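Do Rugged Handheld Housings Earn Their Bulk?
Project report, Product Materials course, Istville
2020-10-29

1. Why we picked this

Every catalog we read in March promised the same thing: a thick rubber bumper makes a handheld tool last longer. Vanberg says it, Vinda says it, and neither prints the test behind the claim. Our group wanted to know how much of a rugged housing is protection and how much is costume. We had a budget of 280 dollars and access to the Fülöp workshop, so our answer is a partial one.

2. What we looked at

We limited the study to handhelds with a wide head on a narrow grip. The shape matters. A wide head puts weight high up, and a tool like that should tend to land on its head when it slips out of your hand. If the bumper does any good, it ought to do it there. The handle usually gets hard plastic and some texture, and the makers seem content with that.

We also paid attention to color. Black with orange is everywhere in this category. One reason given is that orange is easy to find on a dark floor. We accept that for a large top panel. We are less convinced by small orange inserts set into the sides of a head, where a plain black rib would have been cheaper to mold.
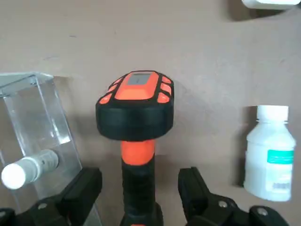
3. Drop trials

We built dummy heads in the workshop and dropped them onto concrete from 100 centimeters, 46 drops in all. Half had a rubber band fitted and half were bare. The bare ones picked up corner damage early. The banded ones came through with scuffs, which sounds like a win for the catalogs until you look at where the cracks did appear: at the collar, just under the head, on both kinds. A bumper does nothing for a joint that bends.

Our dummies were solid and real tools are hollow, so the collar result may be our own doing. We argued over this for most of a session and did not settle it.

4. Grip

A wide bumper also changes how a tool sits on a bench or in a bag. It catches on pocket edges. Two of us liked the heavier head - it felt serious - and that is exactly the reaction we distrust.

5. What we would change

We would use hollow dummies and more than one floor surface. We would also weigh everything before and after, which we forgot to do. We still believe rubber protects corners. We do not believe the catalogs have shown that it protects the tool.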